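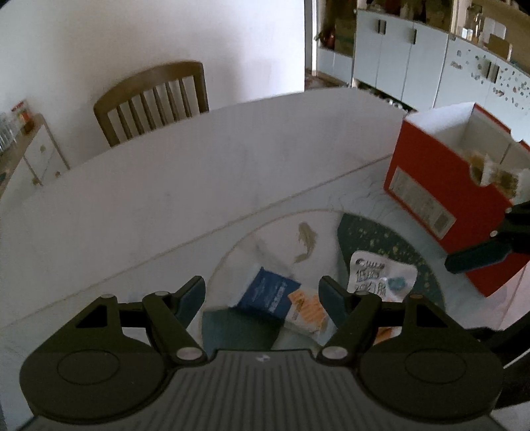
September 2018, Schwerdtfeger room, table notes

Spent the morning on the round table, the one with the koi. Vichien maintains it is a work surface. The work surface currently holds a blue box, an orange and white packet, a teal pad, a white bag with Chinese lettering and whatever else has been put down "for a minute."

Rules as agreed with Pacita, who wrote them on the back of a Pelix invoice:

Packets go in the Ellis drawer, flat. Boxes go on the shelf, label out. Bags get emptied first, then folded, then argued over.

The green mat stays. I proposed moving it and was told it has always been there, which I take to mean since December.

Glass top wants the soft cloth only. The white panel has picked up more gray scuffs and I have stopped pretending they wipe off. Ordered a Drorasero pad, 72 cents, will report.

Shelf takes up to 105 small boxes according to Vichien, who has never put one on it.

Still to do: find the lid for the tall tin, ask Pacita whether the teal pad is hers or the room's, clear the fish by Friday.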